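Lerkitz Kitchen and Bar: progress report on the measuring and pouring project
Prepared by Mariann Sipos for the Pichon workplace fund
Covers the period up to the end of August

Where we are

We are now in the second half of the grant, and I'm happy to say the prep station is doing real work on small tasks. When I last wrote, the two arms could pick up a bottle cap on a good day. Now they handle bar tools that our staff use every shift, on the same kind of board and counter, and the people who will work next to them have been part of nearly every session.

The job we picked is measuring. It sounds tiny, but our bartenders batch syrups, citrus and spirits before opening, and it takes up to 40 minutes of filling, leveling and pouring the same measures over and over. Wrists get sore. Two of our longest-serving people had already asked to be taken off batching altogether, and that's where the idea for the project came from.

What the staff have taught it

Melati Kwok has led the teaching sessions. She has tended bar for years and had never touched a robot before spring, and she is now the person everybody calls over when an arm stalls! She recorded 66 practice runs this period, most of them with plain water. Her biggest change was to the grip. The software team at Kodameck had the fingers closing on the upper cup, the way you would lift a drinking glass. Melati wanted them low, near the narrow part, so that the rim stays clear for pouring. We switched over in the first week and have stayed with it.

She also asked for the tools to be kept close together on one board, the way she lays them out herself. A jigger, a small beaker and a lemon are the standard set for now.

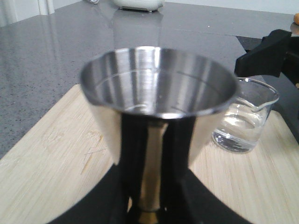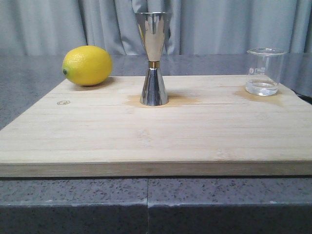 What has changed for people

Batching used to be a one-person job done alone before anyone else came in. During trial sessions it has become a shared one. One person sets out the board and watches the arms, and the other gets on with garnishes, tasting and ordering. The tasting matters a lot to us (lemons vary so much from crate to crate) and there was never enough time for it before.

We promised at the start that no one would lose hours over this, and the rota shows that no one has. Five staff are now trained to start the station, stop it and reset the board. They get a slightly higher rate for those shifts, paid out of our own budget.

Some worries remain and I want to pass them on. A few people find it tiring to supervise a slow machine, and I understand that, having done it myself for a morning. We now swap the supervising role partway through each session. There was also a fair question about who is blamed if a batch comes out wrong. Our answer is in writing and pinned up by the bar: the shift manager signs off every batch, and whoever was watching the station isn't held responsible for a bad measure.

What is still hard

Spills are the main one. Water ends up on the board more often than we'd like, and wiping down between runs adds time. Polished metal and clear glass are also tough for the cameras, and Kodameck is working on that with a new set of recordings. Sticky syrups haven't been tried yet.

Next steps

Move from water to lemon juice, then to a light syrup.
Run the station beside a real opening shift at our Porkitz site, with Melati in charge.
Train two more people there, chosen from those who have put their names down.
Repeat the staff survey on wrist and shoulder pain and send you the results with the next report.

Spending is on track in every line except training, where we are slightly over after adding extra paid sessions. I'd like to move a small amount across from equipment to cover it, and I'll send the request form separately.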